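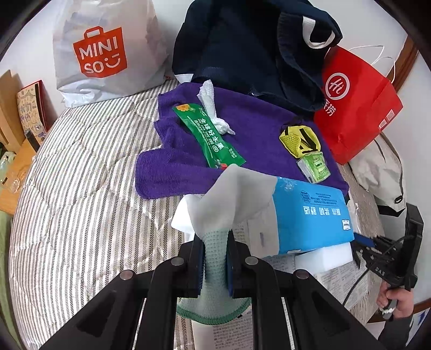

Home Journal Older Entries Contact

Filed under: Creek Notes, Local Stuff

5 min read

March, way past my bedtime

My socks are on the radiator and I smell like a ditch, so I guess toad season is open! I'd meant to write this up properly tomorrow, but I know myself and by tomorrow I'll have forgotten half of it and be cross about something else.

So. The warm rain finally showed up after supper. I'd been checking the sky all afternoon like a crazy person, and when I opened the kitchen window I could hear them over by Turumeo Creek, that long high trill that goes on and on until you stop noticing it. I had my boots on before I'd finished my tea (found the mug on the porch rail when I got back, full of rain).

The crossing is on the low bit of the creek road, between the old feed store and the bridge. The toads spend the winter up in the woods on the hill side and have to get down to the water, and the road is smack in the middle. Most years it's just us with buckets and flashlights, and the cars are few enough that it goes okay. This year we have Jardine.

I don't think I've written about Jardine in here yet, except to complain about the trucks. They're the ones who got the contract to widen the road from the Pukorville turnoff to the bridge, and they've been at it since the snow went. The permit has a wildlife part. I've read it, more than once, with a highlighter. It says no heavy vehicles on the low stretch after dark on wet nights in March and April, and it says a toad fence goes up along the hill side before any digging starts. I was at the meeting where they agreed to it! They had a slide with a toad on it!

Well, the fence is up for maybe half the stretch, and the half that's up has a gap at the bottom I could put my whole boot through. It looks like somebody unrolled it, stapled it to whatever stakes were handy and went to lunch. And at a little past 9 a dump truck came through with its lights on high and didn't slow down one bit. Then another one. I stood on the shoulder waving my flashlight like I was landing a plane and got a honk for it.

We lost 13 tonight. I do keep a tally, I have to, it goes on the sheet, and I hate that column. Last year on the first big night it was 3. I walked the whole low stretch at the end with the clipboard in a plastic bag, and I wrote them down one at a time, and I'll admit I had a bit of a cry by the bridge where it was too dark for anyone to see. They wait all winter for the one walk.

The live ones, though! There were so many we gave up on the small buckets. There was a female the size of a baked potato who did not want any help from me and peed on both my gloves to make the point. There were the little males hanging on for dear life, and one confused fellow holding on tight to a pine cone. I let him keep it. He seemed settled.

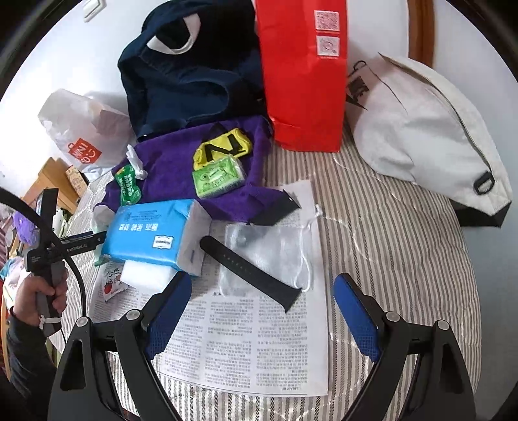
Newspaper on the striped cover.

Where was I. The phone calls. I called the number on the Jardine sign, the one that says 24 hours, and got a recording telling me office hours. Then I called the county line and was told very politely that the wildlife side of things is handled by Astasum, who do the monitoring. Okay, so I called Astasum, and the man there (he was nice, I want to be fair) said their last site visit was 2 weeks ago and the fence was "in progress" then, and the next visit isn't on the calendar until the fence is finished. So they're waiting for the fence to be finished before they go look at whether it's finished. I asked him who checks on it in between. He said he'd find out.

I don't want to turn into the lady who yells about toads. I kind of am already, I know that, the girl at the hardware store calls me Toad Mom and gives me a discount on batteries. And I'm not against the road! It's a bad road, I've lost a hubcap on it, and the school bus has to crawl along with two wheels in the gravel every time it meets a truck. Widen it, fine. I just want the fence they said they'd put up, and no trucks on the nights they said there'd be no trucks. We're talking a handful of nights. When it's dry they can drive up and down until sunrise for all I care.

What bugs me most is that the drivers probably haven't been told. I bet you anything. The second one did pull over down by the bridge to check his load, and I went up and talked to him, dripping all over the place, and he had no idea what I was on about until I showed him the bucket. Then he said "aw, jeez" and asked if he could hold one. He drove out at a crawl with his window down. So there you go, it took one minute and a bucket, and somebody with a desk could have done that in the morning with a sheet of paper.

Plan, so I don't lie awake making it: write to the county with the tally and the page from the permit. Copy Jardine, copy Astasum. Photos of the fence gap in daylight, with my boot in it for scale. Ask for temporary signs at both ends, since the ones from last spring went missing when they regraded the shoulder. And ask if we can fix the bottom edge ourselves if they won't, although I have a feeling there's insurance in the way of that. I've got a roll of mesh left in the shed from the bean disaster and I'm not above doing it at dawn.

Also need: new gloves. A better lid for the big bucket. Rubber bands for the clipboard bag. The good flashlight is going dim again and I changed those batteries in February, so I think it's the switch.

It's supposed to rain again tomorrow from 7 on, and warm with it, so they'll be moving. I've said I'll take the bridge end. I'm going to put beans on to soak and go to bed, and I can still hear them from in here with the window shut.

Older Entries Next Back to Top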